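Home | Browse A–Z | Kitchen & Table | Household Words | Contact

Coaster (tableware)

A coaster is a small flat mat or shallow dish that goes under a drink so the drink doesn't mark the table. You'll also hear drink mat, beer mat (mostly in Britain) and, in my family, "the thing, use the thing." Most are round or square and a little wider than a glass. I've kept this page going for years and it's still the one I get the most mail about, which I never expected from an entry on coasters!

Where the word comes from

The first coasters weren't for single glasses at all. In the 1700s they were low trays or stands for a wine bottle or decanter, and after dinner they got slid – "coasted" – around the table from guest to guest. Some had felt on the bottom so they'd glide, and a few fancy ones had little wheels. The name stayed put when the object shrank to fit one drink.

Paper beer mats came along in Germany in the late 1800s, first as printed cardboard and then as pressed wood pulp, which soaked up spills much better and cost next to nothing. Breweries saw right away that they could print on them, and they've been printing on them ever since.

Materials

Cork is cheap, light and soaks up a bit of water, but it stains and it crumbles at the rim. Stone and unglazed ceramic drink up the drips nicely (put felt dots underneath or you'll scratch the very table you're trying to save). Silicone and rubber grip well and go straight in the dishwasher. Wood looks lovely and needs a finish on it. Felt and crocheted cotton are my own favorites, and they're kind to thin glass, though they do hang on to a coffee stain.

Sizes run from just under 90 millimeters to a bit over 100 for most modern sets. The little Woltance cork rounds I grew up with were only 60 millimeters across, fine for a juice glass and hopeless under a proper mug.
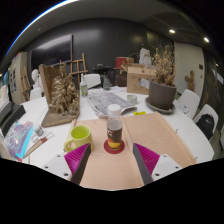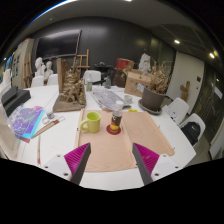
Both views: a green mug on a board, with a round red coaster next to it.

What a coaster protects against

Two different kinds of trouble, really. Cold drinks sweat. Water from the air collects on the outside of the glass, runs down and pools at the base, and on a shellac or lacquer finish the moisture can get in and leave a cloudy white ring. Hot drinks can do the same thing by softening the finish, even when the bottom of the mug is bone dry. Dark rings are worse news – those usually mean water has reached the wood itself and the finish has to come off before you can treat them.

A coaster with a raised lip holds the puddle in, but a wet glass can stick to a smooth one and then drop it on your foot when you lift. A pinch of salt on the coaster is the old bar trick for that. It works pretty well.

Collecting

People who collect beer mats are called tegestologists, from the Latin word for a mat. I have more than 2 shoeboxes of them myself and I still don't use the word out loud. Swap meets are the best way in. The one at Pratatdale every January has a good table of old soda mats, and that's where I found my Virnier ginger beer set, with the misprinted Nasution Tea mat tucked in the middle of the stack. Store them flat and dry, and keep rubber bands well away from them, as they bite into the edges.

See also: Trivet, Doily, Place mat, Decanter

Last updated: January
Filed under: Tableware, Drinks, Small Collectibles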